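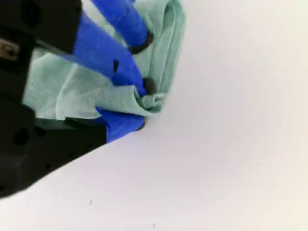 Pale green cloth on a white surface.

Clurbridge Family Outdoor Group
Minutes of the planning meeting, Feb 1, 2021

The meeting was held online. The minutes of the previous meeting were accepted with no changes.

1. Spring outings
The group discussed where to take the children when the weather becomes milder. Three places were proposed: the pond at Virk, the woods behind Zaslow and the river path. The river path was not chosen, as part of it is still closed for repair. It was agreed to start with the pond, and to go to the woods in May.

2. Group size
Several parents found last year's walks too crowded. It was agreed that one walk will take no more than 15 children, and that every family stays with its own children during the whole walk. If more families want to come, the same walk will be offered again in the afternoon.

3. Activities
The nature bingo cards will be used again -- the younger children asked for them. The cards need new drawings for birds and for tree bark. A proposal to build small dams in the stream was discussed for a long time. Some parents were worried about cold feet. It was decided to allow it only if spare socks and boots are brought.

4. Money
The group has 612 dollars in its account. An amount of 70 dollars was approved for magnifying glasses and pond nets. The nets will be bought at the Celton garden store if they have them with short handles. The question of a yearly fee was moved to the next meeting.

5. Other matters
Parking at Virk is limited, so families are asked to share cars where this is possible for them. One child's blue mitten is still not claimed after the winter walk.
Dogs: no decision. There were 2 votes in favor and 2 against, and the other parents did not wish to vote.

The next meeting will be online again. The link will be sent by email.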